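Packing Bench Notebook, Rultard Site
Print this page | E-mail this entry

April, Friday. Entered by the bench lead, Huninach project

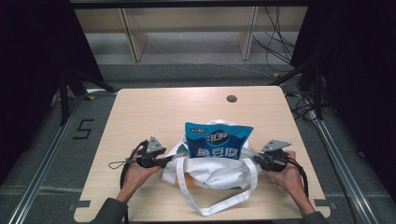
The bagging task remains the one on which staff time is changing most. Under the former arrangement, two packers filled 40 bags each per shift and rotated to labels after lunch. Under the Huninach plan, the same staff spend roughly 3 hours a day with the hand-held grippers, and the remainder on checking. Soft goods are still the difficulty. A fabric tote lies crumpled on the table with one handle looped toward the near edge, and a blue snack pouch standing upright in it leaves little room for a finger plate on either side. Handles should be laid flat before each start.

Staff comments, to be forwarded to Lambrechts:
— Wrists tire sooner than in hand packing. A break after every 39 bags is requested.
— Packers ask whether gripper hours will count toward the skilled grade. No answer as yet.
— Cable length is adequate on the left, short on the right when reaching across.

The Prondirico schedule assumes no reduction in posts this quarter. Label rotation is to be kept until the grade question is settled.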